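4. Setting Up Your Turnudside Entry Chime

The Turnudside chime has two parts: a door sensor and a receiver. The sensor sends a signal when the door opens, and the receiver plays the tone you have chosen. Read this section through once before you fix anything to a wall.

4.1 Before you start

You will need a small Phillips screwdriver, a soft dry cloth and a pencil. Batteries for the sensor are in the bag with the screws. The receiver takes its power from a wall outlet.

Caution: Use the receiver indoors only. Do not plug it into an outlet controlled by a wall switch.

4.2 Fitting the door sensor

1. Slide the cover off the sensor and put in the batteries. Match the + and - marks.
2. Wipe the door frame and the edge of the door.
3. Hold the sensor on the frame and the magnet on the door. The two arrows must face each other, with a gap no wider than a pencil.
4. Mark both positions.
5. Peel the backing from the pads and press each part down firmly. On rough or painted brick, use the screws.

Note: Leave the pads overnight before you slam or prop the door.

4.3 Pairing the receiver

1. Plug in the receiver. The light blinks green.
2. Hold down the side button until the light stays on.
3. Open the door. The receiver plays two short notes when it has found the sensor.
4. If the display shows 404, the receiver has not found a sensor. Move it closer and repeat from step 2.

Receivers with the older Redwood label use the same steps, but the light is amber.

4.4 Choosing a place for the receiver

The signal carries up to 64 feet indoors. Walls, metal cabinets and refrigerators shorten this.

1. Pick an outlet where the people who answer the door will hear the tone. In an office, the point where the corridor meets the kitchen often works well.
2. Keep coats, curtains and bags off the speaker. If there is a coat stand nearby, use an outlet on the other side of the opening.
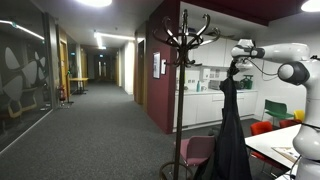 3. Close the door, walk to the farthest desk and ask someone to open it. Turn the volume wheel up one click at a time until you hear the tone clearly.

4.5 Changing the tone

Press the top button to step through the tones. Stop at the one you want and wait for the light to go out. The setting is kept if the power fails.

Note: The sensor batteries last for more than 3000 door openings. A single low note after the tone means they need changing.

For spare pads and magnets, quote part number 1163 when you order.

Section revised Mar 26, 2020, by Styliani Kalogeropoulos.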